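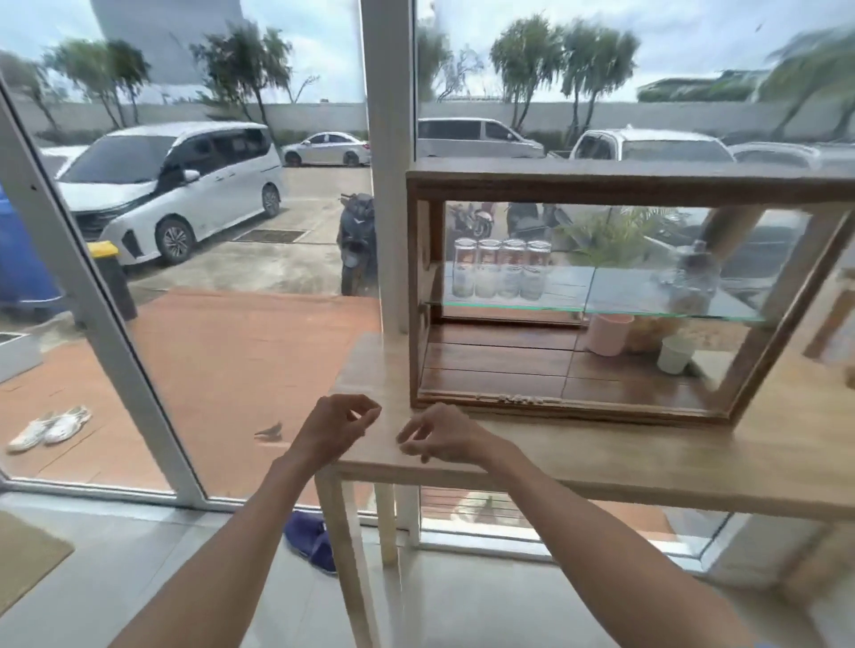

Die Ecke an der Glasfront

18. Juni 2019

Wir sind seit Mai in den neuen Räumen, und der vordere Raum ist inzwischen so weit, dass man ihn benutzen kann. In den letzten Tagen habe ich mir die Ecke an der Glasfront vorgenommen, also Tisch, Vitrine, Tür und Schuhe. Weil ein paar Leute gefragt haben, wie es hier jetzt aussieht und was das alles gekostet hat, schreibe ich es einmal auf.

Zur Lage: Der Raum geht mit der ganzen Breite auf den Parkplatz hinaus, dazwischen ist nur Glas. Man hat viel Licht und schaut auf Motorräder und auf die Pflanzen, die draußen vor der Scheibe stehen. Vorher hatten wir ein kleines Fenster zum Hof. Die Umstellung war größer als gedacht, vor allem beim Putzen.

Der Tisch

Den Tisch haben wir von den Vormietern übernommen. Helles Holz, abgerundete Kanten, schlanke Beine, die Maserung ist gut zu sehen. Ich wollte ihn zuerst in den hinteren Raum stellen und als Schreibtisch benutzen. Dafür ist er mir aber zu niedrig, ich stoße mit den Knien an. Jetzt steht er vorne am Glas und trägt die Vitrine.

Wer einen Holztisch direkt an ein großes Fenster stellt, sollte wissen, dass die Platte ausbleicht. Ovidiu Căpraru, bei dem wir früher zur Untermiete waren, hatte so einen Tisch, und als er nach drei Jahren eine Schale wegnahm, war darunter ein dunkler Kreis. Ich verrücke die Vitrine deshalb alle paar Wochen um eine Handbreit. Ob das reicht, werde ich sehen.

Zum Abwischen nehme ich ein gut ausgewrungenes Tuch und trockne gleich nach. Öl habe ich noch keins aufgetragen. Suqin Lei hat mir dazu geraten, ich will aber erst den Sommer abwarten und schauen, wie sich das Holz verhält. Unter den Beinen kleben Filzscheiben, die musste ich schon einmal erneuern. Auf Fliesen hält der Kleber schlecht, wenn man feucht wischt.

Die Vitrine

Die Vitrine ist das einzige Stück, das wir für den Raum gekauft haben. Dunkler, rötlich gebeizter Rahmen, Seiten aus klarem Glas, innen ein Glasboden. Unten am Rahmen läuft eine Zierleiste entlang. Sie kommt von einem Händler namens Vuken und hat 2456 gekostet, in hiesiger Währung, mit Lieferung. Umrechnen will ich das lieber nicht. Für den Preis hätte man zwei einfache Regale bekommen.

Farblich passt sie nicht zum Tisch. Das hat mir bisher jeder gesagt, der hereingekommen ist, und es stimmt auch. Das eine ist hell, das andere dunkel. Ich habe kurz überlegt, die Vitrine abzuschleifen, aber dann müsste ich alle Scheiben herausnehmen und die Leiste mit den kleinen Rundungen von Hand machen. Das lasse ich.

Auf dem Glasboden stehen links vier hohe Gläser mit Deckel nebeneinander, rechts ein größeres. Die vier sind zylindrisch und schlank, deshalb kann man sie gut in eine Reihe schieben. Früher standen sie bei uns im Küchenschrank hinter den Tellern, und wir haben regelmäßig vergessen, dass es sie gibt. Hinter Glas sieht man sie jeden Tag. Die Reihenfolge habe ich ein paarmal geändert und dann gelassen, wie sie war.

Unter dem Glasboden, auf den Holzbrettern, ist der Platz für alles, was sonst keinen hat. Im Moment sind das ein rosa Plastikbecher und ein kleiner weißer Becher. Der rosa Becher stammt noch aus der alten Wohnung und hat mehrere Versuche überstanden, ihn auszusortieren. Hidayah Nugroho findet, er gehöre nicht in eine Vitrine. Ich finde, er stört da unten niemanden, und zum Blumengießen ist er praktisch.

Ein Wort zum Glasboden selbst: Er liegt nur auf. Beim Putzen muss man also mit der einen Hand gegenhalten, sonst verrutscht er. Ich räume ihn inzwischen ganz ab, bevor ich wische, das geht am Ende schneller. Die Gläser stelle ich so lange auf ein Geschirrtuch.

Scheiben putzen

Die Glasfront ist in Felder geteilt, dazwischen sitzen breite weiße Profile. Von innen komme ich überall gut heran, außer hinter dem Tisch. Dort muss ich ihn vorziehen, und wenn die Vitrine darauf steht, mache ich das nur zu zweit. Lamisi Addo hat mir beim ersten Mal geholfen. Wir haben acht Minuten für das Verschieben gebraucht und dann fast ebenso lange darüber geredet, wo er wieder hin soll.

Was ich benutze:

Einen Eimer mit lauwarmem Wasser und wenig Spülmittel.
Einen Abzieher mit Gummilippe, mittlere Breite.
Zwei Baumwolltücher, eins für die Kanten, eins für die Profile.
Eine alte Zahnbürste für die Ecken unten an der Tür.

Glasreiniger aus der Sprühflasche habe ich probiert, von der Marke Odov, die es hier überall gibt. Auf so großen Flächen bleiben bei mir Schlieren, sobald die Sonne darauf steht. Früh am Morgen ging es besser, aber so früh will ich selten putzen. Mit Wasser und Abzieher bin ich zufrieden. Die Profile wische ich zum Schluss, auf dem Weiß sieht man jeden Tropfen.

Im unteren Bereich der Tür sammelt sich am meisten. Staub vom Parkplatz, Haare, Fäden, kleine Blätter. Mit dem Besen schiebt man das meiste davon nur am Rahmen entlang. Ich gehe in die Hocke und nehme es mit den Fingern weg, bevor Wasser darauf kommt. Nasse Fäden kleben an den Fliesen fest und sind dann kaum noch zu fassen.

Die Schuhe

Bei uns werden die Schuhe an der Tür ausgezogen. Das war in der alten Wohnung so und ist hier geblieben, zumal der Boden glänzt und man auf ihm jeden Abdruck sieht. Einen Schuhschrank gibt es noch nicht. Die Schuhe stehen links an der Wand, und wenn mehrere Leute da sind, liegen sie bis in den Raum hinein.

Es sind vor allem Sandalen und Schlappen, dazu ein Haufen dunkler Schuhe direkt an der Scheibe. Wer zuerst kommt, stellt seine ordentlich hin, wer später kommt, zieht sie im Gehen aus. So entsteht der Haufen. Ich habe eine Zeit lang abends alles paarweise aufgestellt und damit wieder aufgehört. Am nächsten Mittag sah es aus wie vorher.

Valentin Vlad hat ein Gitter vorgeschlagen, auf dem die Schuhe stehen, damit man darunter fegen kann. Dagegen spricht, dass die Wand dort kurz ist. Ich habe nachgemessen: Auf das Gitter, das er meinte, passen sechs Paar nebeneinander. Der Rest würde wieder davor liegen. Ein zweistöckiges wäre besser, nur würde es vor dem Glas stehen, und man sähe von draußen als Erstes unsere Sohlen. Wobei man die Schuhe von draußen jetzt auch schon sieht.

Vorläufig gilt, dass die Tür frei bleiben muss. Daran halten sich die meisten.

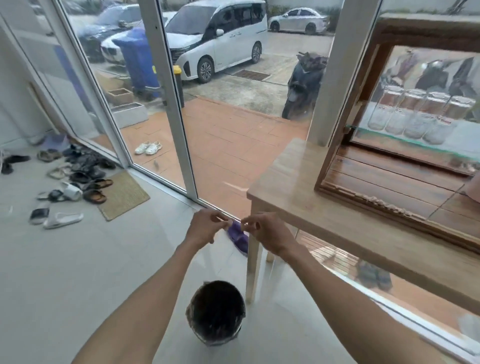

Der Boden

Weiße, glänzende Fliesen hätte ich mir selbst nicht ausgesucht. Sie machen den Raum hell, vor allem am Nachmittag, wenn das Licht durch die Glasfront kommt und vom Boden zurückgeworfen wird. Dafür muss man oft wischen. In der alten Wohnung hatten wir dunkles Linoleum, und ich habe in den ersten Wochen hier gelernt, wie viel Staub da wohl all die Jahre gelegen hat.

Ich wische jetzt in zwei Gängen. Erst trocken, vom hinteren Raum zur Tür hin, dann feucht in der Gegenrichtung. Beim trockenen Gang nehme ich alles hoch, was auf dem Boden steht. Die dunkle Schale mit dem hellen Rand, die neben dem Tischbein ihren Platz hat, kommt so lange nach hinten, die Schuhe schiebe ich auf eine Decke und ziehe sie mitsamt der Decke zur Seite – die beste Idee in dieser Sache bisher, sie stammt von Hidayah. Beim feuchten Gang reicht klares Wasser. Mit Reiniger wird der Boden rutschig, und barfuß merkt man das sofort.

Die Fugen sind ein eigenes Thema. Rings um die Tür sind sie grauer als im übrigen Raum. Backpulver mit etwas Wasser hat ein bisschen geholfen, die Wirkung hielt keine zwei Wochen. Ich werde es noch mit einem Fugenstift versuchen, wenn ich einen finde, der zum Farbton passt.

Was noch offen ist

Über einen Vorhang sind wir uns nicht einig. Ich hätte gern etwas Dünnes bis zur halben Höhe, Suqin möchte das Glas frei lassen. Im Moment ist alles frei, sie hat also bis auf Weiteres recht behalten.

Der Tisch bleibt vorerst, wo er ist. Neben der Vitrine ist noch Platz auf der Platte, dort soll eine Lampe hin. Ich habe eine von Drendley im Auge, die aber nur mit weißem Kabel geliefert wird. Auf dem hellen Holz wäre das egal, hinter der dunklen Vitrine sieht man es durch das Glas. Vielleicht lässt sich das Kabel am Tischbein entlangführen.

Und im Winter, wenn der Besuch aus Rumänien zu Crăciun kommt, brauchen wir eine Lösung für die Schuhe. Bis dahin messe ich die Wand noch einmal nach. Wer einen flachen Schuhschrank kennt, der unter Fensterhöhe bleibt und Feuchtigkeit verträgt, kann mir gern schreiben.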